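March 22, 2019

So the arm is up and moving, and I finally sat down with the receipts. I know a few of you are only here for the money part, so let's do that first!

My budget for this year was for everything except the arm itself, and I blew through most of it on stuff I never wrote down in January. The frame rails and brackets from Modgate came to $700 (I had guessed half of that, silly me). Then came cables. I ordered 10 and used 8, and I still want longer ones – the runs from the base to the wrist eat up way more length than you'd think when you measure with the arm folded up.

The gripper was the big decision. Drerko and Wavutance both sent me quotes, and I went back and forth for 2 weeks. Wavutance was cheaper but wanted me to buy their controller too, so I went with Drerko and I'm happy so far. If you're pricing one out, ask what the adapter plate costs. Mine was extra and it stung.

Still on the list for May: cable clips (lots more), a second power strip, and a real cover for the bench. A proper work mat can wait, I like the pine trees and the sunset too much. I also want to drive over to Cârstea and see if their used rail bin is as good as people say.
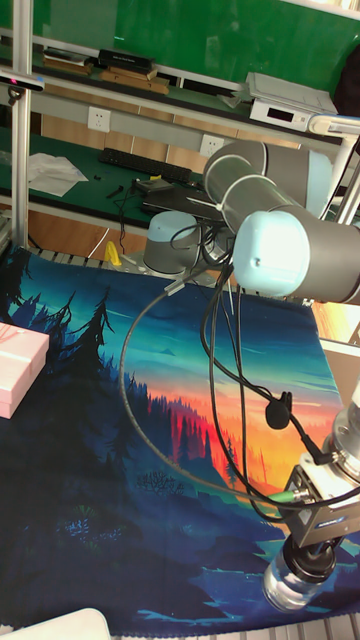
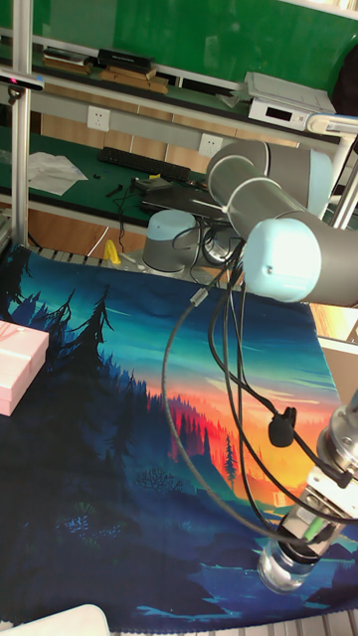 The arm reaching down over the pine tree cloth, with all those cables I was complaining about.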